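Household Task Recording: Frequently Asked Questions
Hukari project, recording rules for robot training
Updated May 5, 2022

Who has to follow these rules?
Anyone who records for Hukari at home, and the reviewers at Sovthorpe who accept or reject the clips.

Where should the camera sit?
On the head, tilted down far enough that both hands stay in view while you work. Check the tilt again each time you sit down or stand up.

Do I need to tidy the bed before folding clothes?
No. Leave pillows and other garments where they are, as long as you have a clear space to work in.
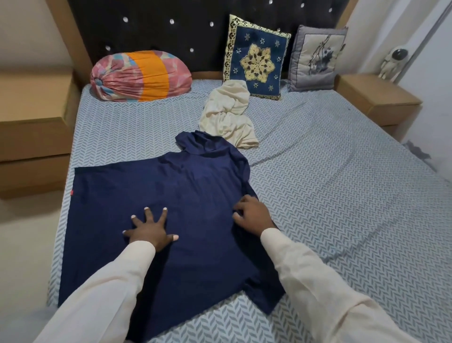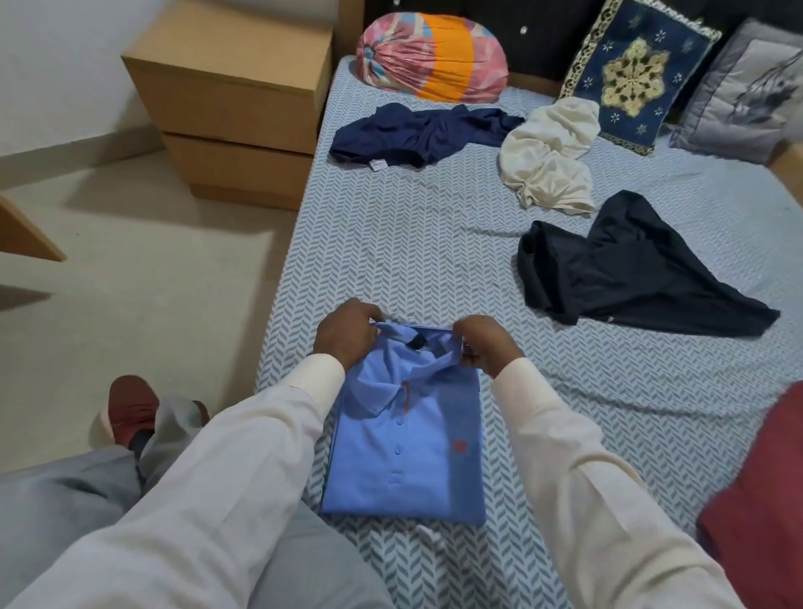
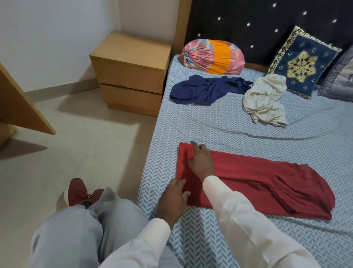

Folding, on a bed

CLOTHING AND BEDDING

Can I wear long sleeves?
Yes, if your hands and wrists are uncovered. Push the cuffs back if they slide down.

How fast should I fold?
At your normal speed. Don't slow down for the camera, and don't redo a fold just to make it neater.

What if I drop something?
Keep recording and pick it up. Reviewers mark mistakes separately, and those clips are still used.

How many clips are needed?
The target for clothing is 1,000. We have 1,148 submitted and 511 accepted, so recording stays open through June.

Can other people be in view?
No. Stop if someone walks in, and delete the clip. Cover mail, screens and family photos before you start.

Related
Skisen gripper safety checklist
Colombo site: kitchen recording rules
How clips are reviewed
Consent form and withdrawal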